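Two-arm cell budgeting

Two-arm cell budgeting is the planning of costs for a small enclosed workstation in which a pair of robot arms handles ordinary objects, such as books. The subject is short on good figures. Most published numbers come from sellers and cover the arms alone.

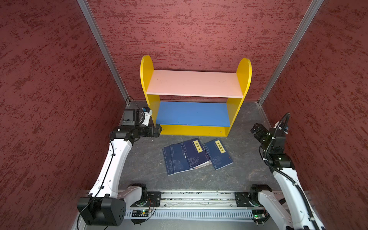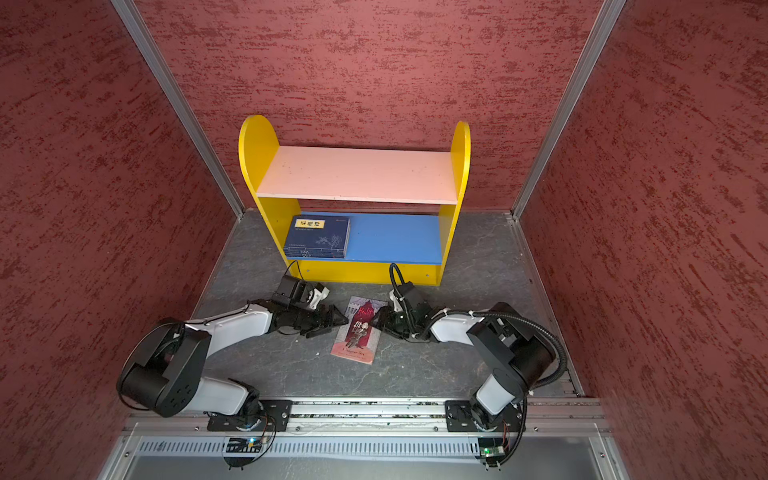

A two-arm cell with a child-sized bookshelf, books on the floor.

Purchase price

The usual split is between arms, frame and everything else, and the last of these is where budgets fail. A plan drawn up at Parville by Leonie Thaler allowed 1950 dollars for the rail and aluminum framing and 100 for cables, clips and conduit. The second figure was spent before the arms were powered on. Wrist cameras and spare fingers had no line at all.

Props

Shelves and books are cheap, and are often left out for that reason. Thaler later added 700 dollars a year for replacements. Bello Okeke has called that sum too high for paperbacks and too low once staff time for resetting the cell is counted. Neither has published a breakdown.

Vendor claims

Solten and Cestell both quote payback periods for shelving work. The quotes assume 800 hours of use a year, a level few small buyers have shown they can reach, and they treat a second arm as doubling output. Support for that is thin, as two arms may spend much of their time waiting for each other.

Leasing

Thepsuriya offers leases that end on 30th June whatever the start date. Buyers should check who pays for return shipping.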